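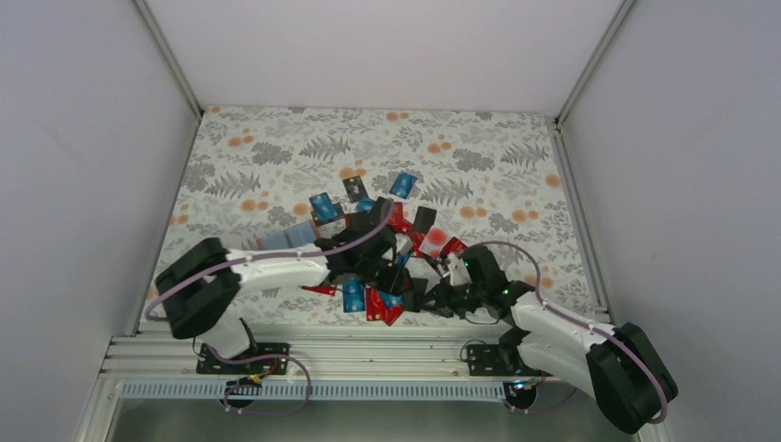
Cards are the meanest thing you could have picked, Arnaldo Simões told us the first time we presented our plan, and he suggested we go with blocks. We went with cards!

Our project is called Garwood, and the goal is easy to say: two arms share one pile of plastic cards and sort them by color until the pile is gone. Cards are flat, they slide, and they love to hide under each other. A gripper coming straight down on a card lying flat gets nothing at all, so most of our semester went into that one problem.

What worked best was letting the arms mess up the pile first. One gripper pushes in and stirs, and cards end up tilted or standing on edge, where the other gripper can pinch them by the sides. Hélder Nogueira wrote the stirring motion and Vitória Amaral wrote the part that picks which card to go for next (it looks for edges, then color). I did the code that keeps the arms from hitting each other, and yes, they hit each other a lot in the beginning.

The patterned mat was Duarte Marinho's idea. On plain white our color detection looked great, and then it fell apart on any other surface. Training on the fern print took longer, but the detector got so much better at ignoring the background. The orange circles still fool it sometimes when a red card is close by.

Results as of April 26, 2020: we ran 99 full piles. Picks with stirring turned on failed 11 percent of the time, compared to 40 percent with it off. We were so happy with that number that we ran the whole set again to be sure.

Still to do: black cards (the gray ones are fine), two cards stuck together, and cable routing on both arms. Maureen Bramwell wants us to try the Gouveia lab's planner too, and we hope to have it going by July.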